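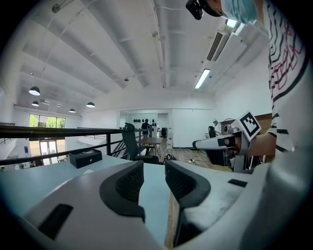 Mezzanine table with the small black box, railing behind.

Stokcombe small boxes and tabletops

README

Contents
This folder holds the Stokcombe part of the set: short recordings of small items being handled on tables in one large, open room. There are 142 recordings from Stokcombe. The Cundemstead part is kept in its own folder and has its own README.

The room
The tables stand on the mezzanine, near the railing. The room is bright, with a white ceiling crossed by beams and pipes. The floor is wooden. Tabletops are listed by colour in tables.csv – the pale grey one is table 3.

Items
Boxes with lids are listed in items.csv under "box". Size is given as small, medium or large, judged by eye. Colour is the main colour of the outside, so a black box with a silver detail on the front is entered as black, and the detail goes in the notes column. Anything we could not name is entered as "other".

Activities
open – lid lifted or turned back
close – lid put down again
move – item shifted to another spot on the same table
none – item stays where it is

A recording can have more than one activity. They are written in order, separated by a semicolon.

Known problems
18 recordings have no item number. Use the colour and size columns for these.
"Table 3" was typed as "table 8" in part of the November sheet. Hjørdis Bråten has corrected the rows she could find.
Opening and closing were sometimes logged as a single activity.

People
Item list: Borghild Myklebust
Activity labels: Leif Kristiansen
Corrections to either list go to Leif, with the recording number and the row.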